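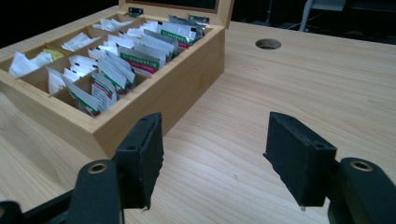
About Molix

Molix supplies a hand-held gripper kit and the task recordings made with it. The firm was started by Pichit Hemmin and Mayuree Noiphan, who had both worked on packing lines and wanted a cheaper way to teach an arm to handle small, light goods.

The kit is called Kuteo. It has two black fingers on curved mounting arms, a wide-view camera and a carrying case. The finger pads are fixed with screws and can be changed at the bench. Spare pads are sold in sets of 5.

Customers may buy the kit outright or order recordings by task. A standard order is 1000 runs of one task, such as taking a single packet from a divided tea box. Each run lasts no more than 60 seconds. Runs that fail are kept and marked as such – most customers ask for them.

Boonsong Suksawat runs the workshop, where every kit is built and tested. Yupin Somboon plans the tasks and checks the recordings before delivery. Questions about orders and repairs go to Sakda Kaewmanee.

Kits are on loan to colleges for one term at a time. Applications for the autumn term close in May. The loan covers the kit, one set of spare pads and the printed manual. Return postage is paid by the borrower.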